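4.3 Recording demonstrations in the simulator

This section covers collecting cabinet episodes with the Gatulier recorder. It assumes that the simulator is installed and that your hand controller has been paired as set out in section 3. If you are working with the drawer or hob tasks, the steps are the same but the limits in the task file differ.

Before you start

Check that there is enough space on the recording disk. A full cabinet set is 1,400 episodes and the recorder will not begin a session if it cannot reserve room for the whole batch. Close any other program that uses the graphics card.

Note: Episodes recorded with Udley scene packs older than version 2 cannot be mixed with newer ones. The door hinges were re-measured and the joint readings no longer match.

Starting a session

1. Open the recorder and choose Kariuki Kitchen from the scene list. Wait for the status light to turn green.

2. Type your operator code. The code is stored with every episode and cannot be changed later.

3. Set Layout to Shuffle. The cabinet position, wood finish and lighting will then change at each reset. Leave Layout on Fixed only when you are practising.

4. Press Reset. The arm goes to its home pose and the gripper opens fully.

5. Switch the main view to Wrist. Both fingers should be visible at the bottom, with a clear gap between the pads. If one finger is missing, the camera offset has not loaded – go back to step 1.

Making the approach

6. Hold the trigger on the hand controller and move the gripper towards the cabinet. Recording begins at the first movement, so do not press the trigger until you are ready.

7. Slow down once the cabinet front fills a good part of the wrist view. Steep angles are allowed and the set needs plenty of them. Keep the fingers open and use the edge of the door to judge your position.

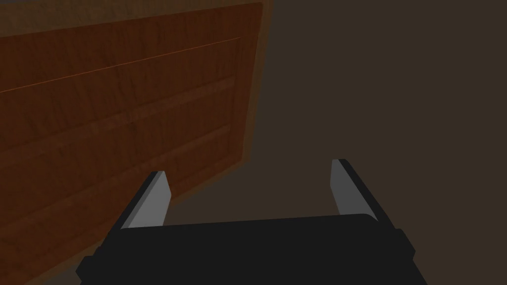 8. Turn the wrist until the pads are lined up with the handle. Use the side view if the handle is not in the wrist view.

9. Close the gripper and pull the door in one steady movement. Stop when the angle counter passes 69 degrees.

10. Let go of the door, back away a short distance and press Save.

Caution: Do not pause for more than two seconds in the middle of an approach. Long pauses teach the policy to stop in the same place. If you lose your bearings, press Discard and begin again.

Which episodes to keep

Keep an episode if the door was opened by the handle and the arm did not strike the cabinet. A light brush with a finger is acceptable. Small corrections on the way in are also acceptable – the policy has to learn how to recover from a poor line, and a set made up only of perfect approaches gives weak results.

Discard an episode if the door was pushed open from the side, if the fingers passed through the wood, or if the view froze at any point.

Sending the batch

At the end of the session choose Export, then Zanel format. Leave Keep wrist images ticked. The export takes about 2 minutes for a short batch, and the recorder must stay open until the progress bar has gone.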